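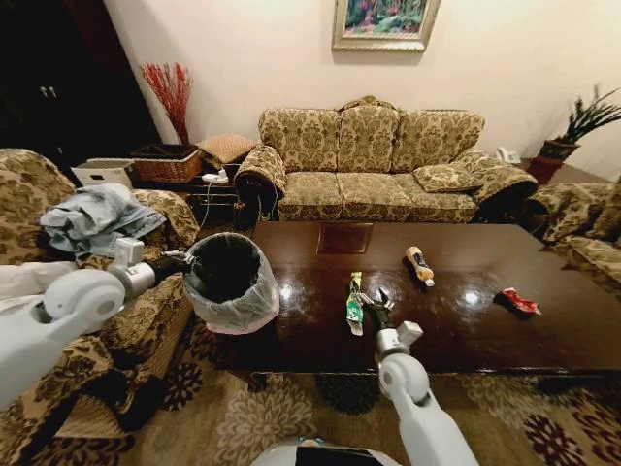
Coffee table, sofa and small bin.

Keeping a varnished coffee table clear of wrappers and sticky marks

Posted by Kiran Mittal in Living Room

We have a dark wooden coffee table with a very shiny varnish and it is the first thing you see when you walk in. The trouble is that everyone eats in front of the sofa, so by nine in the evening there are snack packets and bottles on it. I clear it before bed but some of the bottles leave a faint sticky ring, and the crumpled wrappers leave crumbs that I am worried will scratch if I just sweep them off with my hand.

I have two things to ask. Is it worth keeping a small lined bin in the living room, or does it just look untidy? And what do you wipe the varnish with? I tried a spray polish from Lodhi and it went smeary under the ceiling lights. The sofa and armchairs are a patterned damask, so I don't want to use anything that could spit on to the fabric.

Si-eun Ok

Get the bin. I kept one by the table for the whole of November to see if I would mind it and it has stayed ever since. Mine is a little round one with the bag folded over the rim, and it goes next to a table leg where you don't notice it from the door. Take the bin to the table and drop things straight in – carrying handfuls of wrappers to the kitchen is how the crumbs get on the carpet.

For the crumbs, lift them with a barely damp cloth. Don't drag them. For the sticky rings, one drop of washing-up liquid in 300 ml of warm water, wring the cloth out until it hardly feels wet, wipe, then dry straight away with a second cloth. Leave it 15 minutes before you put anything back. The smears are probably old polish building up, so stop using the spray for a while and see if it improves.

I would also check that bottle caps are done up before you lay anything down. Most of my rings came from drinks left on their side.

Tshepo Radebe

Agree about the bin. Tip it every night if there is any food in it.

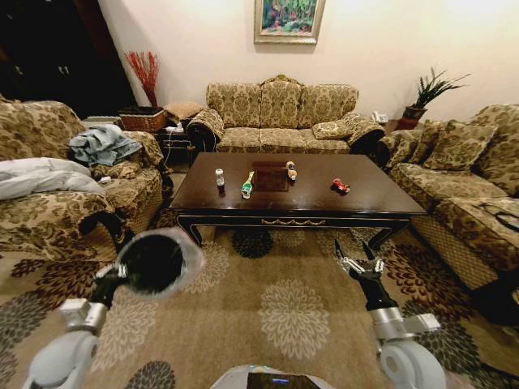
Satish Uniyal

You will need to sort as you clear if there are children in the house. Small toys end up in among the bottles and wrappers, and if you are tired it all goes in the bag together. I do the toys first and put them in a basket, then the rubbish, then the cloth. It takes a few minutes.

On the varnish, I would go gently if there is any gold decoration on the apron. Dust it with a dry, soft brush and keep the washing-up water to the top only. Same for an inset panel in the middle of the top, as water can sit in the join. I bought Gririx wax for mine and left it 72 hours before using the table, which was probably longer than it needed, but there were no smears after.

Kiran Mittal

Thanks all. I have put a bin by the corner of the table and stopped the spray. Will try the wax if the smears are still there – does it smell strong?

Satish Uniyal

A bit on the first day. Open a window.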